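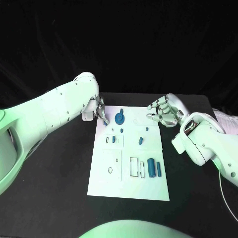 Why does the diesel number in your table never match what I pay at the rack, one reader asks, and is anybody checking it? Fair question, got a few like it after the last issue. Quick answer below, longer one when we have time.

The number we print is the Lisard assessment. Late afternoon, bids and offers and done deals, delivered basis, standard lot. It's a wholesale number. What you pay at the rack is that plus freight, plus the terminal fee, plus whatever the supplier thinks he can get away with that morning. So no match. Never will be.

But the reader has a point on the checking part. Lisard changed how it handles thin days back in March. If fewer than 3 deals are reported in the window they now lean on the previous day and adjust by futures. Used to just leave a blank. Blank was annoying but at least you knew. Now you get a number either way and the little footnote is easy to miss, we missed it ourselves in two issues. Sorry. From this issue on, thin days get a star in the table.

Prutesico says it will stop using the Lisard number in its term contracts and go to an average of two sources. Letter went to customers May 22, 2023. We have seen the letter, four pages, mostly definitions. Main points:

- new contracts only, old ones run out on the old formula
- 54 customers got it, mostly small distributors and a couple of farm co-ops
- second source not named yet (!)
- customers have 40 days to object in writing

That last one matters. If you buy from Prutesico and do nothing, you've agreed. Read the part on fallback pricing too. As we read it, if one source doesn't publish, the seller picks the replacement. We asked if the buyer gets any say. No answer by the time this went out, will update.
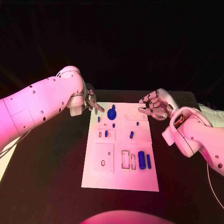 Blue gear-shaped part at the top of the white board.

Storage. Dratumwood terminal is back to taking barges after the dock work. Tanks were about 53 percent full at last report, which is low for the season but not scary. Sithole has two tanks out for inspection and isn't giving a return date, so expect its rack to stay a bit over Dratumwood's untill they're back. Spread has been wide enough that some haulers are making the longer drive. Check your freight before you do the same, a few readers said the saving was gone by the time they got home.

Gasoline quiet. Propane quieter. Heating oil bids are starting to show up for winter, early and not many of them, so dont read much into the price.

Sithole rack times changed again, by the way. Last loading slot is now an hour earlier, call ahead. Full table on the next page, stars and all.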